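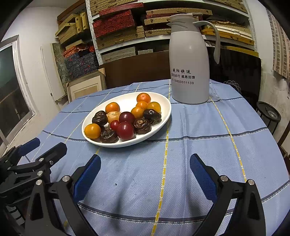
**Stultbridge Handling Group – Gripper Practice**

Jul 27, 2018

**1/** We've revised our house rules for hand-held gripper work on food items. The old sheet dates from June and left too much open. Short version in this thread.

**2/** Start with the jaws open and clear of the plate. Look over the pads and screw heads before the first pick. If a pad is loose, stop and log it.

**3/** Soft fruit gets its own force limit. Plums and tangerines mark easily, so close until the item stops rolling, then hold. No second squeeze.

**4/** Dates and nuts are small and hard to seat. Pick across the short side. If you miss 2 times, leave the item and move on. 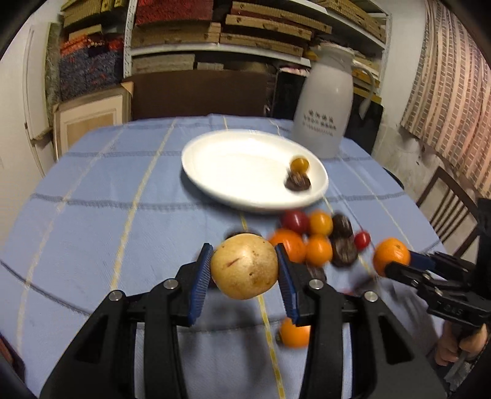 *Potato in one gripper, mandarin in the other.*

**5/** Two grippers over one table: keep a hand's width between them, and don't cross arms. The one already holding an item has right of way.

**6/** Lift low. Anything carried high gets dropped high, and a bruised item has to come out of the set.

**7/** Log every attempt, including the bad ones. The Cister log now holds 2,351 entries, and more than 100 had no item name. Those can't be used.

**8/** Jugs and other tall things can stay on the table if they're behind the plate – note them in the log and don't move them partway through a session.

**9/** Wipe pads between item types, and again at the end.

**10/** The Rumlow sheet is withdrawn. Please take down any printed copies. Comments on rule 4 are still open, reply here.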